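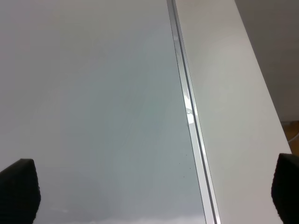

Buy it for the fingers and the wrist camera, and don't plan your semester around the software, said one reply under our June progress post on the Taltier kit. We had asked other student groups what they wished they had known before ordering. A second reply from the same account added that any shiny tabletop would cost us a week. Both remarks held up reasonably well, and we come back to them in the sections on vision and support.

Evaluation of the Taltier Gripper Kit for a Teaching Lab
Student project report, Gurley College, Robotics Practice course
December 19, 2022

1. What we were asked to do

The Gurley teaching lab has a small arm, the Heydari, which came with a suction cup and no camera. The department wants later classes to do picking exercises with fingers and a wrist view. Our task was to fit the Taltier kit to the Heydari, run a fixed set of trials, and say if the department should order more kits.

We were also asked to try Rirnness, the paid online service that Taltier sells alongside the kit. Rirnness stores recordings from the camera and the arm, lets you mark the good and bad attempts, and trains a picking model from them. The kit works without it, but the tutorials assume you have an account.

The report does not compare the kit with other grippers. We had only the one, and none of us had used another brand long enough to be fair about it.

2. What comes in the kit

The kit has a two-finger gripper, a small camera with a bracket that mounts at the wrist, an adapter plate, a controller board, a power supply, and the cables. There is a printed quick start sheet. The full manual is online only, and you have to register the serial number to read it.

The fingers are black and have a grippy face. They are wide and blunt. This is good for boxes and bottles and less good for anything thin lying on a table. Taltier sells narrow fingertips separately. We did not order them, and looking back we should have, as they would have helped in the coin and card trials.

The adapter plate did not match the Heydari wrist. The hole pattern on the Taltier site is correct, but the drawing shows it from the gripper side and we read it from the arm side. We made a second plate in the machine shop. Groups who come after us can use ours, which is in the lab drawer with the spare screws.

3. Setup

Mechanical setup took one afternoon once the new plate was done. The gripper cable is stiff and a little short. If it is tied too tightly at the elbow, the wrist stops before the end of its travel and the arm reports a collision. Leave a loop at the elbow and tie it again at the forearm.

Software took much longer. The installer wants an older version of the robot middleware than the one our lab machines run. We ended up with a separate boot drive for the kit. Support told us a newer installer was planned but gave no date.

Calibration is a menu item in the Taltier program. You print a checkered sheet, lay it flat, and the arm moves the camera through a list of poses. The routine is clear and the progress messages are in normal English, which we appreciated. It fails without a useful message if the sheet curls at a corner. Tape the sheet down on all sides.

4. The wrist view

With the gripper fully open, a finger shows in each of the bottom corners of the picture and the space between them is clear. We liked this. You can tell from the picture alone that the gripper is open, and students who were new to the arm understood the view quickly. The cost is that the bottom corners are lost. An object there is hidden by a finger, and the arm has to be moved to find it.

The trouble is with glossy surfaces. On a smooth gray surface the camera picks up soft gradients, faint streaks and reflections. The pale band between the fingers in the picture that opens the report is the sort of thing the stock detector has to deal with. It looks like a reflection with an uneven upper edge, and to the software such a shape is not very different from a crumpled piece of white paper. With no object on the surface, the detector still proposed grasps at bright patches – usually with high confidence.

Metal trim gave a second kind of error. A narrow strip with a dark line along it and a bright glint halfway down has strong, straight edges, and the detector likes strong, straight edges. It often tried to pick the strip up. We drew a keep-out zone along the strip in the Taltier program, and after that the problem was gone. Keep-out zones are easy to draw but they are stored with the arm pose, so they have to be drawn again after every calibration.

Small specks of dust or crumbs did not bother it. The detector has a minimum size setting and the default is sensible.

We tried three fixes for the reflections. Lowering the exposure helped a little and made dark objects harder to find. Turning off the ceiling lamp nearest the arm helped more. A matte cloth over the work area solved it completely, but the cloth slid when the fingers closed near it, so it needs clips. For a teaching lab we would use a matte board.

5. Trials

We ran 400 picks with the final setup. Objects were placed by hand inside a marked area, one at a time, and a pick was a success if the object was lifted and set down in the bin. The set had 4 object types: a small cardboard box, a plastic bottle, a sponge, and a playing card. Each type was tried the same number of times on the bare glossy surface and on the matte cloth.

The box and the sponge were close to perfect on both surfaces. The bottle did well on the cloth. On the bare surface it tended to roll when the first finger touched it, and the gripper closed on air. The playing card failed nearly every time on both surfaces, and on the bare surface we stopped the arm a few times when we thought the fingers would scratch it.

False picks, where the arm went for a reflection with a real object also in view, made up 40 of the attempts. All of them happened on the bare surface. We counted these as failures even when the arm went on to pick the object on its second try.

The gripper itself never faulted during the trials. It reports finger width and a rough force value, and the width was enough to tell if something was held. The force value drifted as the motor warmed up and we did not use it.

6. Rirnness

We used the student plan. Uploading is automatic once the account is linked, and by the end of the project we had 3,187 recordings on the service, most of them from practice sessions before the trials. Going through them is quick. The recordings play at double speed by default, and one key marks an attempt as good and another as bad.

Training is slower than the sales page made us expect. A run would often sit in the queue overnight on the student plan. The model we got back was clearly better on the glossy surface than the stock detector, although it still reached for bright glints when we had not drawn a keep-out zone. We only had time for a short check of it, so it is not part of the trial results above.

Two things worried us. The first is that everything the camera sees goes to the service, including whatever is past the edge of the work area. Ours caught what looks like some floor and a cable, which is harmless, but other labs may have people walking by. There is a crop setting, and it should be set before the first upload. The second is that a trained model can only be downloaded while the plan is active. If the department lets the plan lapse over the summer, the files need to be saved first.

7. Support

We wrote to Taltier several times. Answers on hardware were fast and correct. Answers on software were polite and mostly pointed to manual pages we had already read. The user forum was more helpful, and the advice to get the surface right before touching the detector settings came from there. We ignored it at first and lost over a week to threshold values.

8. Recommendation

We recommend that the department order more gripper kits, with the narrow fingertips, for the Heydari stations. The hardware is solid and the wrist view is good for teaching. Before the kits are used in class, each station should have a matte board, the corrected adapter plate, and a prepared boot drive.

We do not recommend a department plan for Rirnness yet. One student account shared by the lab would be enough to try it in a single exercise, with the crop set and the models saved at the end.

Left to do: repeat the bottle trials with a slower close speed, test the narrow fingertips on the card, and find out if keep-out zones can be exported. The settings file we used is on the lab drive in the folder with our station name, along with the drawing for the plate. The drawing is seen from the arm side.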